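Gurdale Community Hall - kitchen and store room check, May

Filled in on the walk-through, started 9:30 in the morning. Comments are written under each point. Please read also the points marked OK, some of them have a remark.

1. Exit doors, front and yard side
OK. Both open fully with one hand. The yard door is heavy in the last part and the hinge needs oil.

2. Fire extinguishers
2 pieces, both on the wall and with the seal in place. The one near the stove has a label that I could hardly read. New label requested from Clinbridge.

3. Fire blanket
Not OK. It was behind the bread bins, on the second shelf. It must hang free beside the stove, at the height of the hand. Moved the same morning, but the hook is only temporary.

4. Gas hose and shut-off valve
OK. Hose has no cracks, date is still valid. The valve turns easily. I ask again that the sign "closed / open" is painted on the wall, the sticker falls off from the steam.

5. Hot water at the hand sink
Takes 30 seconds to become warm. Acceptable, but in the last check it was faster. To be watched.
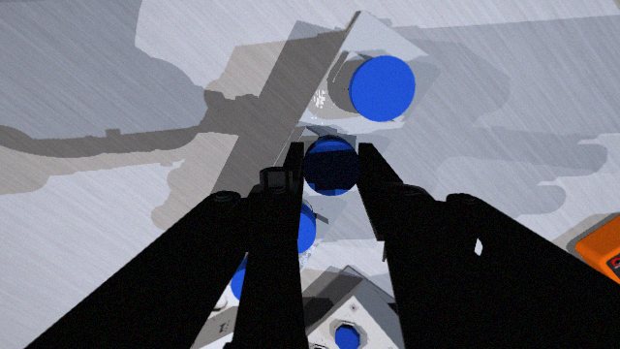 Fiorella Amato asked whether the hand sink could be left out of this list, as Rarnirberg already looks at the boiler every year. My answer is no - the boiler and the tap are two different things, and the mixer was never in their contract.

6. Store room shelves
Partly OK. The tall shelf by the window is fixed to the wall with 2 brackets, one has a loose screw. Maximum load is 100 kg for each shelf and this must be written on it. Flour sacks go on the bottom.

7. Extension cords
Not OK. One cord goes under the mat in front of the fridge. Remove the cord, do not only tape it. The Wubshet mixer has to be plugged directly in the wall.

8. First aid box
Complete except burn gel. Scissors are back.

9. Floor
Clean. Small crack in the tile near the drain, same size as before.

Open points: 3, 6, 7, 8. Points 3 and 7 to be closed before the next cooking evening.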